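Section 3: Laying your rug

The Plellar Room Guide, revised Jun 25, 2018
Text by Meifang Qin, drawings by Boyang Fang

If you have come straight from Section 2, your floor is swept and your furniture is against the walls, and you are at the good bit! A big rug changes a room more than almost anything else you can bring into it, and it takes less than an hour. The steps are the same for the plain Bahrami rugs and the flowered Judosard ones. Where they differ, a note says so.

What you need

The rug, still rolled
An underlay cut smaller than the rug on every side
Small sharp scissors
A tape measure
A soft broom
A second person for any rug over 300 cm long

3.1 Putting down the underlay

1. Run your bare hand over the floorboards where the rug will go. Grit hides in the gaps between planks, so go along them as well as across.
2. Unroll the underlay with the grippy side down. Smooth it from the middle outwards.
3. Check that it stops 5 cm short of where each edge of the rug will lie. Trim it if it doesn't.

Caution: Do not use double-sided tape on waxed or oiled boards. It can lift the finish, and the marks are a misery to get out. On dark floors they show from the doorway.

Note: If your boards were oiled recently, wait until the tin says the floor is ready for rugs. Some oils need a good while longer for this than they do for walking on.

3.2 Unrolling

1. Set the roll down along one side of the underlay, with the loose end underneath.
2. Decide which way round the pattern should go before you unroll it all. On flowered rugs, open the first part, walk over to the door and look from there. Then try it from wherever you sit most. You may well change your mind, and it is far easier to turn a roll than an open rug.
3. Roll it out slowly, one person at each end of the roll, keeping level with each other.
4. Line up one edge with a floorboard. Pick the edge you will see most and let the others follow.

Note: A square rug doesn't have to sit square to the walls. Turned at an angle it can look wonderful, especially in a room with an awkward corner. If you go for this, skip step 4 and cut the underlay to suit.

3.3 Getting it flat

1. Sweep gently from the centre towards each edge with the soft broom.
2. Fold any curled corner under, hold it for a minute, then let it go.
3. Put a few heavy books on corners that still lift, and leave them overnight.
4. For a stubborn crease, turn the rug over and roll it loosely against the crease. Leave it like that for 2 days and lay it again.

Caution: Don't iron a rug to flatten it, even through a damp cloth.

A band of slightly deeper or paler colour often appears after unrolling. Walk round to the other side and look again — if it swaps from dark to light, you are seeing the pile leaning over, and a brush in one direction will even it out. If it stays put from every side, it is part of the colour of the rug and brushing won't shift it.

3.4 Edges and loose threads

1. Go round all the edges on your hands and knees. It's worth it, and you will find things you would never see standing up.
2. Snip loose threads level with the edge. Never pull one.
3. Where an edge has started to fray along its length, stop snipping. Ask for the Zillulov edging tape, or take the rug to someone who does binding.

Caution: Corners that stick out into a walkway catch heels. Press them down again after the first week.

3.5 Living with it
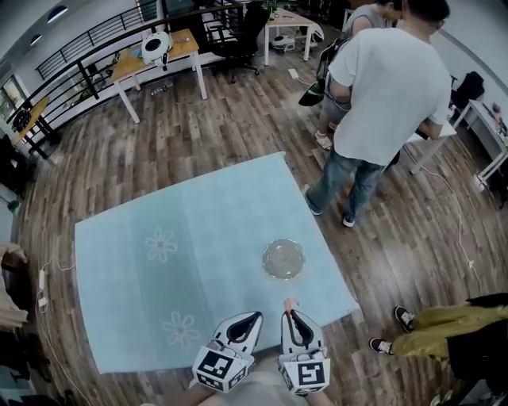 Pale rugs are lovely on dark boards, and the contrast is a large part of the pleasure, but do look down before you cross one with your arms full. Clear things are the worst for this. A round glass plate left on a pale aqua rug lets the blue straight through, and from a few steps away all you may catch is the shine on its raised rim. Make a habit of lifting glass off the floor first, before you start on anything else in the room. Shoes are up to you; if they stay on, shake the rug outdoors more often and vacuum it along the pile, keeping the nozzle well away from any frayed edge. Turn the rug round every July so that it fades evenly.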